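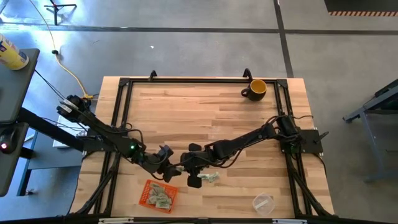
Open afternoon at Trurkitz, October 10, 2025

I went to the open afternoon at Trurkitz expecting to be sold something, and for the first half hour I was. Trurkitz teaches cash handling and stockroom habits to people who run small shops. The program it was showing off is called Tesalico, and the handout says 147 shops have taken it up. It does not say how many still use it.

The idea is that paper money should be folded, kept in an open basket during the day and sorted at a table afterward. I have my doubts. I worked a register for years, and a folded bill is a bill you have to unfold before you can count it. We kept ours flat, all facing the same way, and closing out went fast. The answer I got was that folding makes people handle each bill on its own, so two don't stick together. Maybe so. I would like to see that tested by somebody who isn't charging for the course.

The table I liked a good deal more. It has a striped butcher-block top in a light wood, and a pale green bill shows up on it right away, even a single one lying by itself. Our back office had a gray counter, and things went missing on it weekly. The orange basket with the grid weave was also easy to spot from the door. Whether you want your cash to be easy to spot from the door is another matter, and I didn't hear it raised.

A small clear container goes with the basket. You can see into it without picking it up, so fine, but any clean deli tub would do the same. The full kit from Nurnumine, the supplier, costs $109. For a basket and a tub and a booklet that is a lot.

There was a talk at 3, mostly slides. One of them claimed a shop in Wiriya had found $1,308 in missing cash in September after changing over. Found where? Counting errors and theft are very different problems, and the slide lumped them together.

Coffee was free, parking wasn't. I'd go back for the table, if they'd tell me who makes it. I asked at the desk and was given another handout.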